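Keeping a Price Book for a Year

Last December I started writing down what I paid for groceries. I had tried budgets before and dropped every one of them by the second month. A price book is a smaller job. You write down the item, the store, the size and the price, and you leave it at that.

I live in Brembridge, which has two supermarkets and a produce stand that stays open through the winter. The nearer supermarket is a Laizer. The other one, Skekanance, is across the river and takes an extra bus. For years I shopped at Laizer because it was close and went to Skekanance when I had a long list, on the idea that it was cheaper. I had never checked.

The first notebook was a mess. I wrote prices in the order I bought things, so by spring I had pages of lines and no way to find the last price of rice without reading all of it. I moved everything into a spreadsheet called Previsow that a cousin had been using for a garden plan. It is free and plain, and it sorts by column, and sorting was all I wanted. Copying the notebook in took most of a weekend.
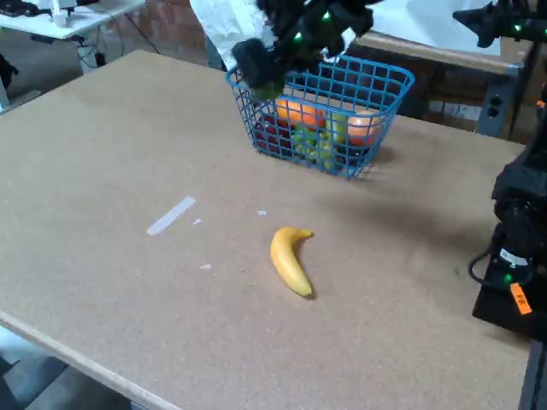 Posted by the author of Brembridge Pantry Notes
2020-12-01

As of this morning the sheet has 1,611 lines. That sounds like a lot of shopping, but every item gets its own line each time, so a normal trip adds a good handful. Milk alone has 96 lines. We drink a lot of milk.

Fruit was the hardest thing to record. Some of it is sold by weight, some by the piece, and the stand sells certain things by the bag with no weight on it. For the first few months I put down whatever the sign said, and those lines are close to useless now. In June I bought a kitchen scale and started weighing everything when I got home. If you begin a price book of your own, start with the unit price from day one. I would gladly trade all my early fruit lines for ten good ones.

Bananas hardly moved all year. I have them at two prices at Laizer and one at Skekanance, and the gap is a few cents. Citrus moved a great deal. Limes more than doubled at one point in the spring and then came back down, and I would not have noticed without the sheet. I had a feeling they were high, but I have a feeling that everything is high.

Stone fruit is simple. Buy it in the weeks when there are piles of it, and skip it the rest of the year. I knew that already and so does everyone else, but seeing a December plum priced next to an August one did make me put the plum back.

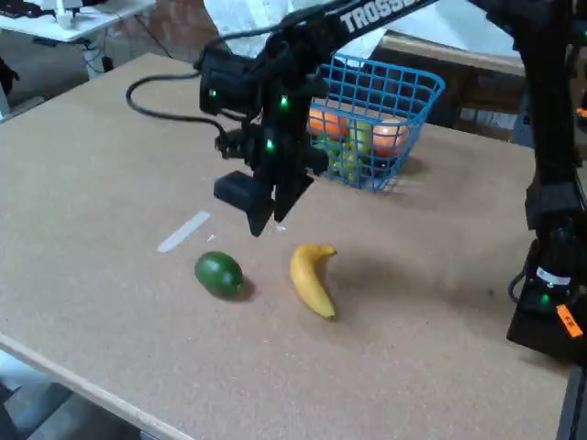
Marguerite's Daughter wrote in to ask whether any of this is worth the time, given that a person could just buy the store brand of everything and be done. She tried a price book herself and quit after six weeks, and she says her bill never changed.

It's a fair question. My bill did change, though less than I had hoped. Going through the sheet, I found 58 items that I buy at least once a month. Of those, 40 were cheaper at Skekanance, but most of them by so little that the extra bus fare ate the difference. The ones that matter are coffee, cooking oil, cheese, laundry soap and cat food. I now make one trip across the river each month for those and buy the rest close to home.

Store brands helped with flour, oats and canned tomatoes. They did not help with coffee, where the Laizer brand costs nearly as much as the one I like and tastes worse. I also learned that the big box of cereal at Laizer has cost more per ounce than the medium box since at least February. It still has a yellow "value" tag on it.

For next year I am dropping some columns. I never once used the one for aisle, and the one for "on sale, yes or no" only matters if I also write down the regular price, which I kept forgetting to do. I'm keeping item, store, weight, price and unit price — and a notes column, mainly for bread, because the bakery counter changed its loaf size in the fall and I want to remember when.

I'll put up a blank copy of the sheet once I have cleaned out the cat food tab.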